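January, evening, feet up

Sixth week of the new system at Iltivell and I said I'd keep writing things down while they were fresh, so. Back hurts less than it did in the fall. I'll put that first, to be fair to them.

The morning meeting ran long again. Grímur Thygesen had his slides about the garment care line, which is what we are supposed to call the laundry and wardrobe floor now. The robot does the hanging and the steam cabinets do the freshening, and we do what is left over. He didn't put it like that. He said we "move up to oversight." I have been handling other people's clothes since before Grímur could tie his own shoes, and I'd like to know what is up about standing next to a machine with a tablet, tapping Accept.

His number for the day was 120 garments a shift on station two. Fine. Delyth asked if that was counting the ones that had to be done over and he said he would get back to her. He has been getting back to her since before Christmas.

What I want to get down is how the job feels different, because I notice I'm already forgetting how it used to be. I used to take a coat off the rail and know in two seconds if the lining had gone, or if there was a pen in the pocket, or if somebody had sewn the button back on with fishing line. All that came in through my fingers. Now the coat goes by and I look at it on a screen, and the screen tells me it is a coat. I caught myself today touching a sleeve that was already marked done, just to have touched it. Ynyr saw me and didn't say anything, which was decent of him.

Ynyr likes the thing, by the way. I should write that down too or this turns into one long complaint. He had the bad shoulder and the reaching was killing him. He says he goes home now and can lift his daughter. I can't argue with that and I didn't try. But he is also the one who got his hours cut from 40 to 30 when they reshuffled the rota, so his shoulder is better and his rent is worse. Grímur's slides have a page for the first thing.

Part of my oversight is the picture log. Every so often a still comes up and I mark it good or not good, and if not good I pick a reason from a list of reasons written by somebody at Zuvville who has never ironed a shirt. Most of them I tap through. One from this afternoon I kept looking at, I don't know why. Two things on white hangers in one of the compartments, a dark gray T-shirt and one of those varsity jackets, maroon with white sleeves and the big emblem on the chest. My brother had one a lot like it and wore it until the cuffs went.

I marked it good. They were both hanging, one to a hook, and that is all the list asks. There's a reason code for "garment not on hanger" and one for "hanger not on hook." There is no code for "I would have given the jacket more room at the bottom," with it coming down over the white box underneath the way it did. A heavy jacket wants to hang free. It's a small thing. A customer would never write in about it. But I would have seen it while my hand was still on the hanger and shifted it without thinking, and nobody would have called that oversight.
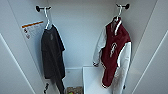
Later, after supper

Had the soup from Sunday's pot, such as it was. Called Mam, no answer, called again, she'd been in the bath.

Back to it. Guðlaug Bach came through the floor after lunch with two visitors from Edwards, the hotel people, who want to send us their uniforms. She is good with visitors. She told them the system learns from the staff, and she waved a hand at me and Delyth as if we were part of the furniture package. One of the visitors asked me straight out what the machine was bad at. I liked her for that. I said it was bad at knowing when something was odd. She asked for a case and I went blank, naturally, and then thought of ten of them in the restroom.

Since I have the pen going:

A wedding dress with a note pinned inside it. A fur collar that sheds if you look at it. Anything silk that has been starched by a well-meaning husband. Kids' costumes. The choir robes from Grarora, which are all the same size on the label and four different sizes in life.

What happens with those is they get kicked out to the exception rail and then one of us does them by hand, same as always, only now we're behind, because the numbers for the day were worked out as if the exception rail did not exist. Bleddyn Mathias has been keeping a tally in the back of his notebook, on his own time. Today it was 6 before the first break. He wants to show it to Grímur at the end of the month. I told him to make a copy first.

I keep going back and forth on whether the "learns from the staff" part is true. Every time I tap a reason, it goes off somewhere. Does it come back as anything? I asked the technician from Zuvville last week, and he was perfectly nice, and he said the updates come quarterly and he couldn't say what was in them. So I have spent weeks teaching a pupil I can't talk to and I won't see the report card. If it does learn, then what it's learning is the part of my job I haven't been moved up from yet. If it doesn't, I'm tapping a tablet for nothing. I said this to Delyth at the sinks and she said, well, they pay the same for either. They do, for now.

The thing I would not have guessed is the quiet. There used to be talk on the floor all day long. You can talk with your hands full, that's the beauty of hanging clothes. You can't talk and watch a screen, or I can't. Four of us stood there from ten until the break this morning and I don't think we said twenty words between us. I knew Delyth's whole divorce by way of bed linens. I couldn't tell you a thing about what's going on with her this winter.

And then the new girl, who only started after the changeover. She's quick and she is never late. She asked me today which way a pant crease should fall over the bar, and I showed her, and then I showed her again because she wanted to see it slower. She had been approving creases for a month. That isn't her fault. She was trained on the tablet and the tablet doesn't care. I asked Guðlaug if I could have half an hour a week with her on the exception rail, just doing things by hand, and Guðlaug said to put it in an email. I put it in an email.

I don't want to be the old woman who says it was all better before. It was not all better. The steam room in July was a misery and we had two people out with their wrists at any given time. If somebody had come to me ten years ago and said a machine will do the reaching and you'll keep your full pay and do the tricky pieces properly, with time to do them, I would have kissed him. It's the second half of that offer that seems to have gotten lost in the mail.

Things to do:
Copy out Bleddyn's tally for myself as well.
Ask about the hours again, in writing this time – Ynyr won't, so I will.
Bring the good clothes brush from home, the work one has gone bald.
Ring the dentist.

Grímur says station three goes live when the cold lets up and they can get the delivery door open for the crates. He said it like a present. I asked who would be on station three and he said it would mostly look after itself.

Rain on the skylight now, ice by morning probably. Boots by the door.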